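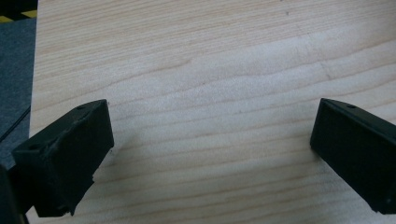
## 1/ The gripper that wouldn't say it had dropped anything

15 Jan 2018. A short thread about a fault that ate most of my working day. The gripper is a Drimier, the job is sorting parts on a board, and the villain is a screw. I'm spoiling the ending because I had to wait for mine.

**2/** The symptom: fingers close on a block, the log says "grasp OK," the block stays where it was. The software then celebrates by moving on to the next one.

**3/** In one run of 20 picks it reported 20 successes. I counted 16 blocks in the bin. The other four were on the floor, where they had presumably been successful in some private sense.

**4/** First suspect was the finger pads. They're black, they're fuzzy, and the edges are chipped like an old doormat. I swapped in a new pair. Same fault, nicer doormat.

**5/** Second suspect was the board. Pale wood, shiny in patches when the overhead lights are on, and I had a whole theory about glare confusing the vision. I was very fond of that theory. I turned off half the lights and it kept dropping blocks in the dark.

**6/** Third suspect was me. The Plorkholm manual says to re-zero the fingers after every pad change. I had last done this in April. Moving on.

**7/** Re-zeroed. The numbers looked lovely. Then I held the fingers apart with my hand during a close command (power limit down, e-stop under my other hand, please don't copy me) and the log said "grasp OK." It was gripping nothing. It was thrilled.

**8/** So the force reading was junk. The controller decides it has hold of something when motor current goes up, and current goes up for plenty of reasons. One of them is a mounting screw that has backed out 3 mm and is rubbing on the housing.

**9/** That was it. One screw. Every close dragged it along the inside of the case, the motor worked harder, and the controller took this as proof of a block.

**10/** The part that bothers me: the same signal tells the arm it's fine to lift and swing. With a light wooden block, who cares. The folks at Hoxha run this gripper on metal castings. I've written to them.

**11/** Fix: thread locker, a proper torque setting, and a width check after each close. If the fingers are fully shut, there's no block, whatever the current says. It took 30 minutes to write and should've been there from the start. I know who wrote the original. It was me.

**12/** Overnight run on the Mevov cell starts now, with the new check switched on and the floor swept so I can tell fresh failures from vintage ones. Numbers tomorrow – or a longer thread, if it's bad.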